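I finally did the cable box. It had been sitting under the desk since we moved, and every time I needed a charging cord I pulled out a knot the size of a grapefruit, took what I wanted and shoved the rest back in.

The rules I set were simple. Anything with a frayed end goes to the recycling drop-off. Anything I can't match to a device goes in a bag with a month written on it, and if the bag is still closed in January, it leaves too. Everything else gets coiled and put back.

I kept 13 in the end. Most of them are black, so I'm sticking a bit of masking tape on each one – length on one side, what it charges on the other.

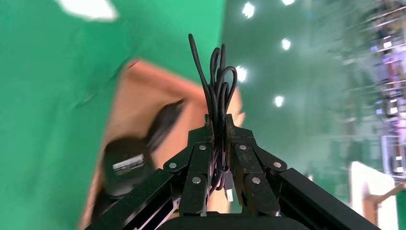 Renata Fuentealba wrote in to say that I should stop winding them around my hand, as it puts a twist in the cord, and that she lays hers in loose loops and closes them with a strip of Velcro near the plug. I tried it on the longer ones and they do lie flatter. The short ones I still just fold.

The box is now a shallow drawer with 2 dividers. USB cords on the left, power cords in the middle, and on the right the odd stuff – a camera lead, an old headphone extension, the charger for the Tonton speaker. I still haven't found the one for the bike light.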